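The Patient Art of Teaching a Machine to Fix a Computer

By the time I had found the right door at Hanthorpe and been handed a cup of tea, Syafiqah Nasution had already been at it for most of the morning, sitting with her elbows on the bench and both hands on a pair of controls that look a little like the handles of garden shears. She moves her fingers, the gripper across the bench moves its own, and every twitch of it gets saved.

She is teaching it to take apart old desktop computers, and she does so the way you might teach a child to tie a shoe, by doing the thing again and again, slowly, with the learner's hands inside your own. The project is called Vorau, and so far it has 1142 recorded demonstrations to its name (she apologized for knowing the number so exactly, but it is written on the whiteboard and she walks past it every day).

"People imagine I'm writing code," she told me. "Mostly I'm trying to remember how I do things I stopped thinking about years ago."

Hard drives are her current subject, and she has strong feelings about them. A person reaching into a computer hardly looks. You feel for the edge, you give a small wiggle, and out it comes. Try the same thing through a remote control, with no feeling in your fingertips at all, and you learn how much of that wiggle was doing the work! 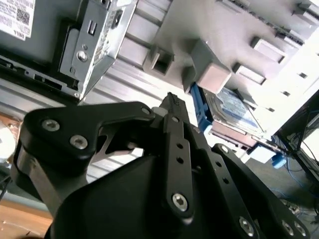
Reaching in toward the drive bay, where a hard disk sits beside its bright blue rail.

Her colleague Ostap Vakulenko prefers the other method, which is to take hold of the arm itself and walk it through the job by hand. He spent 15 years repairing office machines before he came here, and he talks about computer cases the way some people talk about old cars, fondly and with a list of grievances. Guiding the arm directly lets him feel when something catches, he says, though he admits his shoulders pay for it by the afternoon.

The two of them argue about this cheerfully and often. I watched Syafiqah do 13 attempts in a row, and the ones she was fondest of were the clumsy ones, where she came in at a bad angle, backed out and tried again. She keeps those. A robot that has only ever seen perfect work, she explained, has no idea what to do when it misses.

They hope to move on to memory modules in July, and Ostap has already started putting aside cases for it, stacked along the corridor in an order that only he understands.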